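Questions I Get About Keeping Tile Floors Clean

I write this blog from a tiled apartment in Otmont with two cats and one very patient husband, and my inbox fills up with floor questions every February, when everybody's shoes are filthy. These are the ones I answer most.

Do I really have to sweep before I mop?
Yes! Mopping over grit just gives you gray soup, and then it dries in the grout. I sweep from the far corner toward the door so I never walk over the clean part.

How often do you do it?
The kitchen gets swept every evening after dinner, and the bedrooms when I can feel crumbs under my socks. I mop twice a month, more if it's been raining.

Which broom should I buy?
I'm on my second Dilleo and I like it a lot – the bristles are soft but they don't flop over. Simone Batista wrote in to say she swears by the Kovalchuk one for her porch, where you want something stiffer. Whatever you pick, get a long handle. My back was so much happier once I did.

Long-handled dustpan or the little hand kind?
Long, every time. I keep a hand one under the sink for spilled rice and that's it.
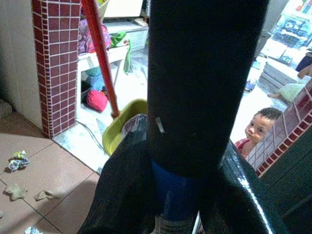
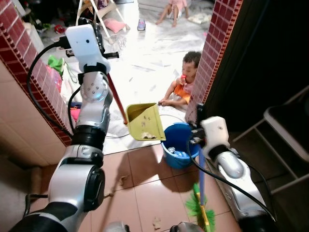
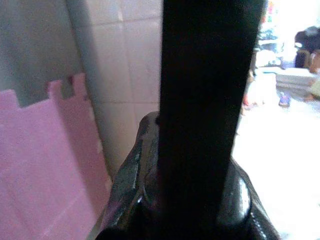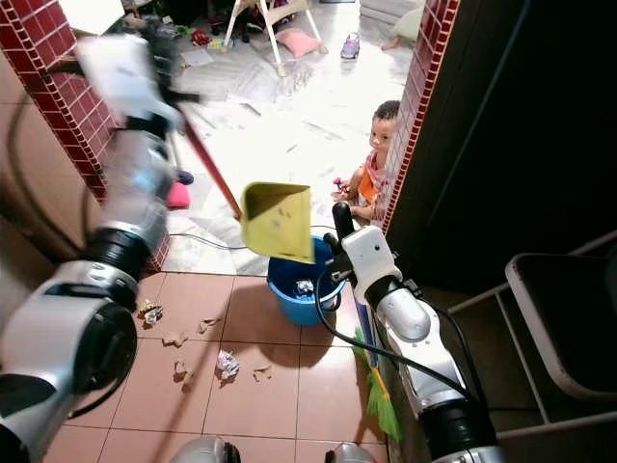 What do you use on grout?
Baking soda and an old toothbrush, plus whatever podcast I'm behind on. Let the paste sit for six minutes or so, scrub, then rinse with plain water. I tried the Arkum spray and it was fine, but the smell hung around until bedtime (and the cats were furious).

Can I use vinegar?
On my ceramic tile I do, a splash in warm water. Please don't put it on marble or limestone. Reinaldo Vieira asked me this after he'd already done his whole hallway, poor guy, and he ended up paying 700 to have it polished again.

How do I get hair out of the bristles?
An old comb! Do it over the trash can, then wash the broom head in soapy water and hang it up to dry with the bristles pointing down.

Will you come and do my floors?
Ha, no. But send me your stain questions, I do read them all.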